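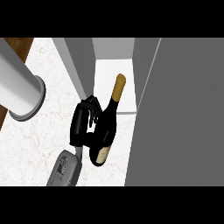

Wine bottle, marble counter, four black fingers. Trutano kitchen sim, seen from overhead.

OK, small thread on Trutano, the simulated kitchen pack I've been trying out on a trial seat. I paid for nothing, I owe them nothing, they haven't asked me to post. 1/

What you get: a rendered kitchen with cabinets, counters and a bunch of stuff to pick up, plus a robot model to do the picking. You bring your own controller or use the starter one from Brudent that ships with it. I started with Brudent's and I'm still mostly on it. 2/

The bottle task is the one I keep going back to. A dark bottle is a mean object for a policy that learns from pixels. Almost no texture on the glass, so you're hanging on to the foil and the label, and the label print is mush at this size. I kind of love that they left it that way! 3/

Grasp contact is the best part of the whole package. The fingers go around the upper body just below the neck and the hold looks like a hold, even with the bottle tipped over on a diagonal like that. The last pack I used (Drekdale, older version) had fingertips sinking right into things. 4/

Numbers, for the people who always ask. I ran the bottle task 300 times overnight with the starter controller, no tuning. 80 of those were drops, nearly all of them on the way to the shelf. Your runs will differ, I have a weird gripper force setting I keep forgetting to reset. 5/

Stuff I don't love: the docs. There's a page on joint limits that contradicts the config file, and I believed the page for a whole evening. Ditte Eskildsen posted the right values on the user forum, go find her post before you touch anything in the wrist section. 6/

Also the big cabinet fronts are super plain. Flat matte gray, hardly any shading. Fine for grasping, but if you're training anything that has to find a door by looking at it I'd swap the materials first. The marble is much nicer – soft pinkish veins, some light brown. 7/

Price is 368 a year for one seat, and the trial runs 6 weeks. Student seats exist but you have to email them. I did ask whether you can move a seat between machines and the answer was yes, with a form. Of course there's a form. 8/

Would I buy it? For tabletop and shelf work, yeah, I think so. For a full kitchen with appliances I'd wait for the next update and look at Thoroddsen in the meantime, their doors and drawers are further along (their hands are not great, sorry). 9/

Going to try the bottle with the lights turned way down next. If anyone already has a lighting config for that, please send it over and save me the evening – replies are open. 10/10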